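# Scheduling a middle school around its bus runs

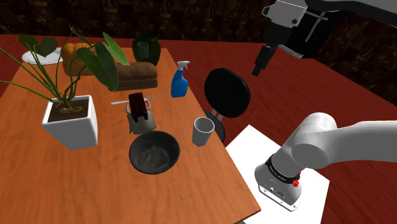
*Simulated view: a potted plant on an orange wooden table, red-brown floor beyond.*

Godfrey Rotich builds master schedules. He taught seventh-grade math, moved into the front office as an assistant principal, and for the past several years has run scheduling for the Wiltby school district, which has 3,219 students in all grades. The building he spends most of his time on is Conau Middle School, with an enrollment of 557. We spoke by phone on May 26, 2021, while he was partway through the build for the fall.

The first thing he wanted to settle was the order of operations. Many schools start with the course requests students turn in, sort them into sections, and then assign teachers. Rotich starts with the buses.

"The district runs a two-tier bus system, and the high school is on the first tier," he said. "Conau gets its buses when the high school is done with them. That fixes my arrival window and my dismissal window. I can't move either one, so I put them in first."

At Conau, 333 students ride a bus. The rest walk or are dropped off. The last run in the morning reaches the building close enough to the bell that breakfast used to eat into first period. Rotich looked at the tardy records for the first period of the day and found that most of the entries came from the same few routes.

"They were marked tardy and they were in the cafeteria," he said. "The code was wrong. The student was in the building, eating a meal we served."

The fix was a short advisory block at the start of the day, with breakfast carried to the room. First period then begins after advisory. The block carries no grade and no new material, so a late bus costs a student nothing in a core class. Attendance is taken at the end of it.

## Singletons and shared staff

After the day is bounded, he places what schedulers call singletons, the courses that meet only once. At Conau those are advanced band, the second-year Spanish class, and one section of high school algebra offered to eighth graders. If two of them land in the same period, any student who wants both has to drop one.

"I run a conflict matrix before I place anything," he said. "Every singleton across the top, every singleton down the side, and in each cell the number of students who asked for both. The big cells have to be kept apart. The zeros can share a period."

Shared teachers come next. The orchestra teacher and one of the speech therapists split their days between Conau and Mollel Elementary. Travel between the two buildings has to be written into the schedule as its own item, Rotich said, or it ends up being taken out of somebody's planning time.

"If the contract gives a teacher a planning period and you have them in a car for it, that isn't a planning period. I block travel as travel. It has its own code and it shows up on the printout."

Only then does he place the grade-level teams. Each grade has two teams, and each team shares a common planning period. He considers that period the hardest item in the build to protect. It requires every core teacher on a team to be free at once, which means that every student on the team has to be in an elective, in physical education, or in a support class at the same time. The gym holds two classes. The art room holds one.

"Room capacity is what breaks it," he said. "People think it's the teachers. I usually have the teachers. I don't have another place to put kids who need to be standing up and moving."

## Support classes

Reading intervention was where he was most critical of his own earlier work. In his first two builds at Conau, students assigned to reading support were pulled from whatever elective had space. The result, visible when he sorted the rosters, was that almost none of them had art or music for the whole year.

He now runs reading support on alternating days opposite an elective, so a student in the program has half of each. The reading teachers lost some contact time under the change, and two of them objected to it in writing. Rotich said the objection was reasonable.

"They wanted daily sessions, and there is a case for daily. I told them what it cost in electives and showed them the rosters. We agreed to look at the fall and spring scores and decide again. I have one year of data and I wouldn't draw much from this particular year."

Students with individualized education programs are placed by hand, ahead of the general load. The co-taught sections are capped in the software before it runs. Leaving the cap off, he said, lets the program fill those sections with anyone whose requests happen to fit.

## The software

The district uses Rirnier for scheduling. Rotich described it as adequate. It will load student requests against a fixed set of sections and report the share it was able to fill. He does not let it place the sections themselves.

"It optimizes the percentage," he said. "It will give you a very good percentage with four preps in a row for a first-year teacher. I put the sections on a wall with magnets, get that right, type it in, and let the machine load the students."

He does up to 2 full loads a day at this stage — each followed by a list of unresolved conflicts that he works through by student name. The counselors get the list when it fits on one page. The remaining cases are handled with a phone call home, in which the family is asked to rank the choices again.

Drafts go to teachers before the end of May. They have a week to report errors, and Rotich asks that they report only errors. Preferences go on a separate form, which he reads after the errors are cleared.

Asked what he would change if he had a free hand, he went back to the bus tiers. A third tier would let Conau start on its own clock, and it would also need drivers the district has been unable to hire. He has drawn up a version of the schedule for that case and keeps it in a folder. The current build still had nine eighth graders without a science section when we spoke, and he was going to work on those after the call.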